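The Long Way to a Cup of Tea

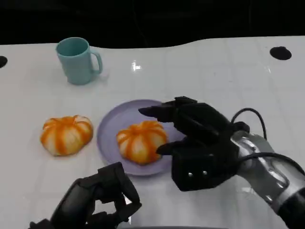
Vol. 3, No. 2 | Page 72

I gave up tea bags in September, mostly out of spite. My dentist, Eulalia Sepúlveda, had told me I drank too much coffee, and the only tea in my kitchen was a box so old the paper tags had gone brown. I made a cup anyway. It tasted like a wet envelope.

So I called Na-rae Noh, who I used to share an office with and who now runs a little tea counter called Owino. She laughed at me for a while and then told me to come over and bring nothing.

What I learned that afternoon (apart from the fact that I'd been boiling the life out of green tea for most of my adult years) is that loose leaf is easier than people make it sound. You need leaves, hot water and something to strain with. Na-rae doesn't own a fancy pot. She brews in whatever mug is closest, tips it through a strainer and drinks it standing up.

Her partner in the shop, Wafula Wanyama, is the fussy one, and I mean that fondly. He grew up on strong black tea cooked in a pan with milk, and he still makes it that way every morning before opening – plenty of sugar, a bit of ginger, and you do not walk away from the stove. I walked away from the stove. We cleaned it up together!

I've been at it ever since. Three minutes for black tea, two for green, and I let the kettle sit a while first if it's green. I keep a 100-gram bag of something smoky for rainy evenings, which my husband says smells like a campfire in a shoe closet. He's not wrong, but he drinks it too.

The coffee maker is still on the counter. I use it on mornings when I've slept badly, and I've decided not to mention that to Eulalia until my next cleaning.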